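Open garment racks in a small bedroom: which tips hold up?

Home > Bedroom > Clothes storage

Every tidying book I own says the same thing about open racks. Get one, hang your best things on it, and you will dress better and own less. I doubt it. I have lived with a rack at the foot of the bed since March, and what I own now is the same clothes plus a rack. Still, in a room with no closet you have to put the shirts somewhere, so I went through the usual advice to see what was worth keeping.

Tip one: keep the rack within reach of the bed. I expected to dislike this one and I don't. The bed is the biggest flat surface you have, and a shirt that can go from the mattress to the rail in one move is far more likely to get there. If the rail is high, put a low step beside it. Plain pine is fine. Don't pay extra for a "closet step", which is a box with a higher price.
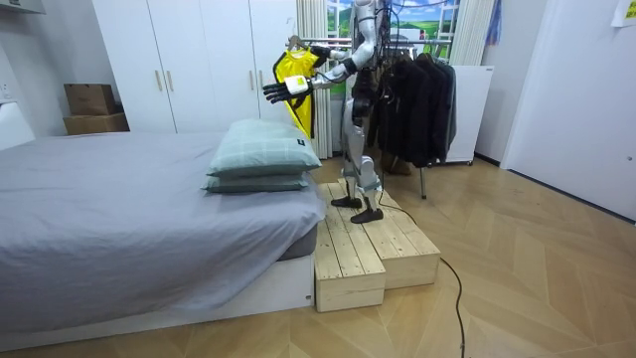
Maximiliano Vergara wrote in to say that a rack by the bed only works if you make the bed first, and that anyone who skips this will be hanging shirts with one hand and moving pillows with the other. He also thinks steps in bedrooms are a good way to meet the floor at 2 in the morning. Fair point on the second. Mine is pushed right up against the bed and I still know what it feels like on a shin.

Tip two: buy wooden hangers. The claim is that wood saves your shoulders - the shirt's shoulders, that is. For a jacket or a heavy coat I agree. For a sports shirt I'm less sure. Smooth, slippery fabric slides on smooth wood, and a shirt with a wide neck will work its way to one side however much you paid. What matters more is width. If the end of the hanger pokes out into the sleeve you will get a bump there, wood or no wood.

I tried the Painemal grip strips that are meant to fix the sliding. They held well enough until the glue got warm, and then they held the shirt a little too well. Two wide rubber bands do the same job.

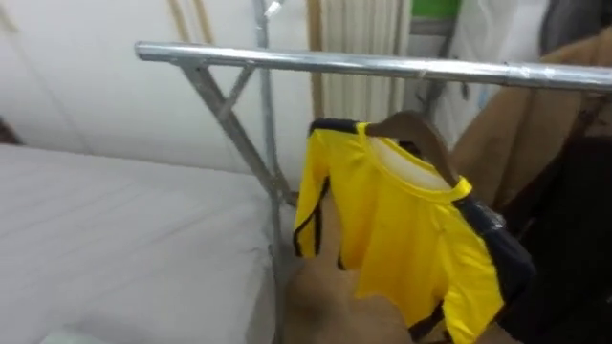
Tip three: believe the weight on the box. Please don't. My Biststead rail is sold as good for up to 200 pounds, and maybe it is if you hang the load dead center and never touch it. A rack in use gets tugged from the front and shoved from one end. Test it empty. Hold the rail at one end and push it sideways. If it leans, tighten every fitting, then push again. If it still leans, hang less on it.

The same goes for the Cludex brace kit, which a lot of people swear by. I put one on and could not tell the difference. Spreading the heavy things along the rail did more and cost nothing. 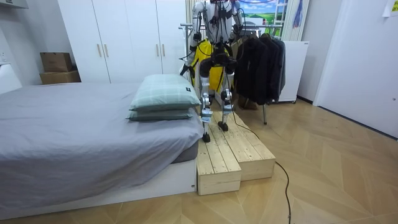

Tip four: turn all the hooks the same way. This one is repeated everywhere as if it were law. It does make it quicker to lift off an armful, and it looks neat. It won't keep anything from wrinkling. For that you want a gap between shirts, enough to slide a flat hand in.

Tip five: never pull a hanger through the neck. Here I'm with the crowd. Feeding it in through the collar stretches ribbing, and a stretched collar never sits right again. Lay the shirt flat on the bed and slip the hanger in from the hem. Bring the hook up through the neck, then settle the shoulders one at a time. 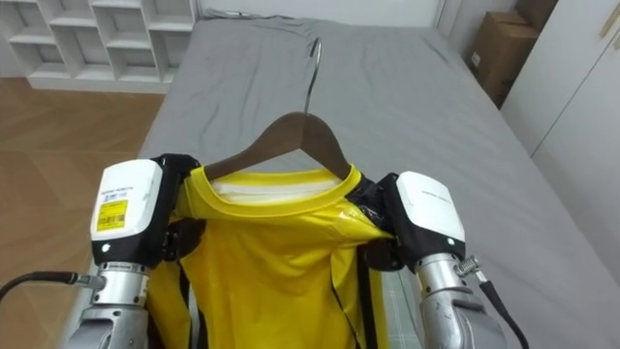

Smooth the front down with your palm before you hang it up. The Vorkedstead care booklet wants you to steam everything at this stage, and Vorkedstead happens to sell a steamer. A few strokes by hand will do for an everyday shirt. Knits are another matter: fold them and put them in a drawer, whatever hanger you've been talked into.

Next on the list is lavender bags, and I have my doubts there too.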